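Frequently Asked Questions about the Varholm Excavation

Where is Varholm, and what is being excavated there?
Varholm is a low hill between the river and the old coast road, a short walk from the village of Skimmont. On its south side are the remains of an Iron Age farm with at least two longhouses, one built partly on top of the other. Below the farm we have also found traces of an older settlement, but we do not know yet how old it is. The samples are still at the laboratory.

Who discovered the site?
The field belonged for a long time to the Frandsen farm. The family had known for generations that the plow brought up dark soil and burned stones in one corner. The first small trench was opened by Margus Paulauskas, who was then a student and was looking for a medieval road. He did not find the road.

How big were the houses?
The larger house was 82 feet long. We know this from the postholes, which are visible as dark round stains in the yellow sand. The east end was probably used for animals, because the soil there has much more phosphate. The smaller house is damaged by a drainage ditch and we can only measure its width.

What has been found until now?
Mostly pottery, and mostly in small pieces. There are also loom weights, a broken quern stone, slag from iron working, and one glass bead in blue and white. The bead is the find that visitors ask for most often. For the archaeologists the slag is perhaps more interesting, as it shows that iron was worked on the farm itself and not only bought from others.

Was anybody buried at Varholm?
We have not found graves. The acid soil is hard on bone, so small unburned bones would be gone by now. Signe Kragh, who directs the fieldwork, believes that the burial ground should be looked for on the next hill, Nusilow, where there are two low mounds. No digging is planned on Nusilow at the moment. Please do not walk on the mounds. 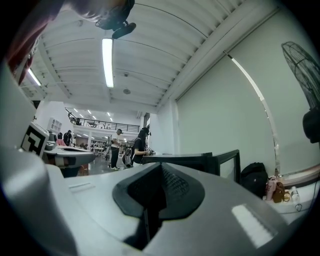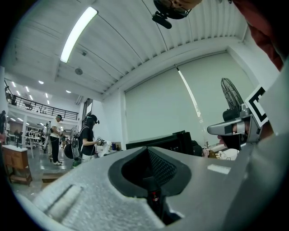
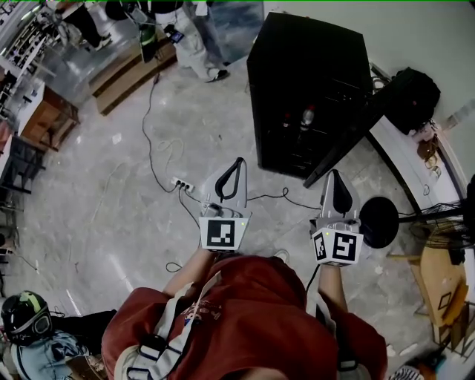 The third picture shows a pair of hand-held grippers, seen from above.

Can I visit the excavation?
Yes, during the digging season. We offer a guided walk every Friday at 2 in the afternoon, starting from the gate on the Skimmont side. The walk is free and you do not need to book, but groups of more than 8 people should write to us first. Outside the season the trenches are covered with soil, and then there is only grass to see, with an information board beside the path.

Is the path suitable for wheelchairs and strollers?
The first part is, up to the information board. After the board the path is grass and can be very soft after rain. You can see the position of the longhouses from the board, and the guide will gladly start the talk there if you say so at the gate.

Can I take part in the digging?
We take a small number of beginners each season, for one week or longer. You must be at least sixteen years old and able to kneel for long periods. Write to Santeri Partanen before the end of April. Previous experience is not required, but please tell us honestly if you have problems with your back or knees - there is also work at the washing tables, where one can sit.

I found something in my field. What should I do?
Leave it where it is, if this is possible. Take a photograph with a coin or a ruler beside it, mark the place on a map and contact us. If the object is already out of the ground, do not wash or brush it. Put it in a plastic bag together with a little of the soil around it. Heiðrún Thoroddsen answers questions about finds and will tell you if it must be reported.

May I use a metal detector at Varholm?
No. The whole hill is protected, also the parts where we have never dug. This includes the Frandsen field on the other side of the road.

Where are the finds kept?
They are in the store in Skimmont, where they are being cleaned and registered. The bead and some of the loom weights are shown in the entrance hall of the library there. Researchers who wish to study the pottery can make an appointment with Leif Laxdal.

Will there be a book?
A report on the larger house is being written now. The drawings are finished - the text is not. When the report is ready it will be possible to download it from this website without payment.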